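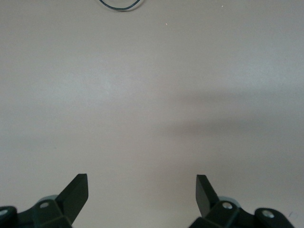
2 min read

May 4, 2021. Bench notes, table surface + lighting

Covering on the big table is down. Took most of the morning. Old one came up in strips, glue stayed behind, scraper, then solvent, then scraper again. Oddur did the far corners, I did the rim side. Emerson Marinho stopped by for the tape measure and got handed a scraper.

New sheet is the matte brown from Goossens. Cut from the 700 roll, the wide one, not the leftover piece under the stairs (that one has a kink every foot or so, don't use it, I keep meaning to throw it out). Cost us 175 with the cutting. Invoice is in the Trallside folder becuase I couldn't find the right one. Will move.

Flatness: ok, not great. Faint creases still, and some darker patches toward the middle and upper middle. Can't tell yet if the patches are the sheet or the light. Oddur thinks light. Try it again with the window blind all the way down before anybody blames Goossens.

Color. Up close it does not look brown at all. Goes pale, grayish beige, a bit pinker to the right and cooler top left. Same table! So whoever writes up the color for Daltano, say where you were looking from. I'd put "brown, matte" and leave it there.

Shadows. Soft one, wide, edges all blurry, running out to the right side close up. Not bad enough to move lamps for. If we do move them, the left lamp first, and write down the old height, last time (February) we didn't and spent a day getting back.

Dust. Wiped twice with the blue cloths, still a few specks. Tiny. Switch to the lint free ones, Gomik sent a box, should be on the shelf over the sink. Wipe away from the rim, otherwise it all collects along the metal and comes back.

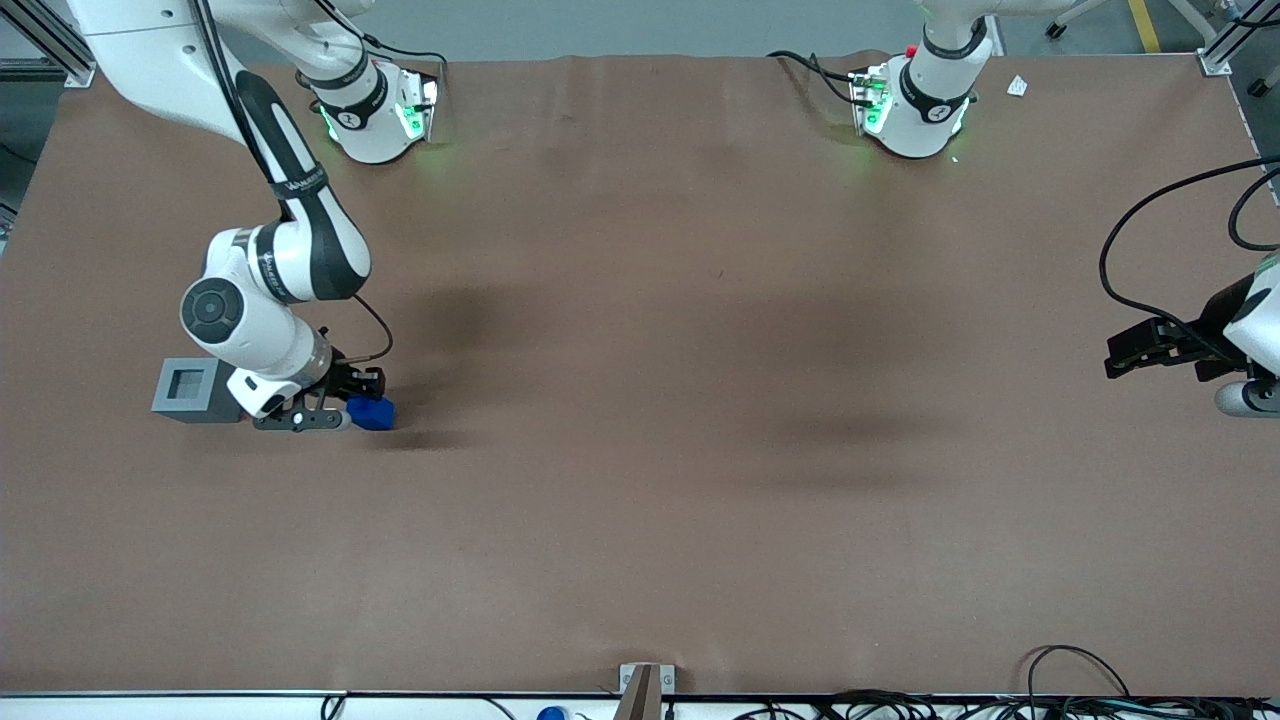
Box: gray square one stays on the left part of the table, open top up. Don't slide it across the sheet, lift it. The old covering had a scuff from exactly that. Oddur wants felt under it. Fine by me if it's thin felt.

Small blue soft thing is the only item out for now. Keep it to one until the surface is settled, then we bring out the rest of the tray. Blue shows up well on the brown, better than the green ones did on the old sheet.

Thin black cable hangs in a loop. Leave some slack but re-clip it before next week, Emerson has the small clips.

Silver rim along the edge: wiped, no glue left that I can feel. One sharp spot near my chair, filed it. Might need a second pass.

To do
- blind down, look at dark patches again
- lint free cloths
- felt, thin (Oddur)
- ask Goosens if the creases relax or if we need to warm the sheet
- clips from Emerson
- move the invoice

Solvent can is nearly empty btw, put it on the order.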